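Search tips and guides Go

Sorting out open shelves in a living room

3 min read

Open shelves fill up with whatever has no other home. The fix is mostly a matter of measuring, emptying and being strict about what goes back.

Measure first

Write down the inside width, depth and height of one cubby before you buy any bins. Outside measurements are no help. Leave a finger's width on each side so the bin slides out without scraping. The Nunby fabric bins we use are a snug fit and catch on the screw heads at the back, so we turned them sideways.

Empty one level at a time

Clear a level onto a sheet on the floor, wipe it with a damp cloth and a drop of dish soap, and dry it with a second cloth. Painted and coated shelves mark easily, and scouring powder will dull them. Sticker residue comes off with cooking oil left on for a few minutes. Wash the oil off afterward.

Put weight low

Books, board games and anything in a crate go on the bottom. Soft things can go up top. A tall unit should be fixed to a stud with a bracket even if it feels steady. If the wall is hollow where you need the bracket, move the unit over until you find a stud.

Stop small things from rolling

A strip of rubber drawer liner, 2 inches wide, along the front edge holds toy cars and marbles. The Gurner liner cuts with kitchen scissors. Don't glue it down. Dust collects under the edge and you will want to lift it.

Use dividers for flat items

A dish rack with thin dividers keeps coloring books, envelopes and place mats upright. Secondhand ones are fine.
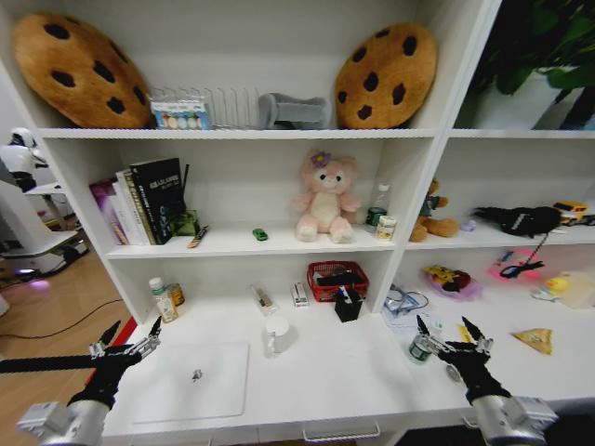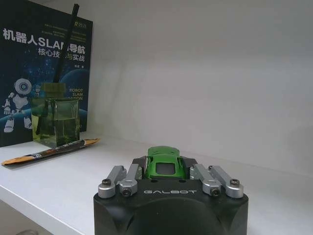 Plants on shelves

Set every pot in a saucer, with a cork mat underneath. Take the plant to the sink to water it and let it drain for 40 minutes before it goes back. Trailing leaves need trimming when they start to hang over the next cubby.

Keeping it that way

Go through the lowest level once a month and the rest in November, before the holidays bring more in. Anything that has not been picked up since last time goes in a box by the door.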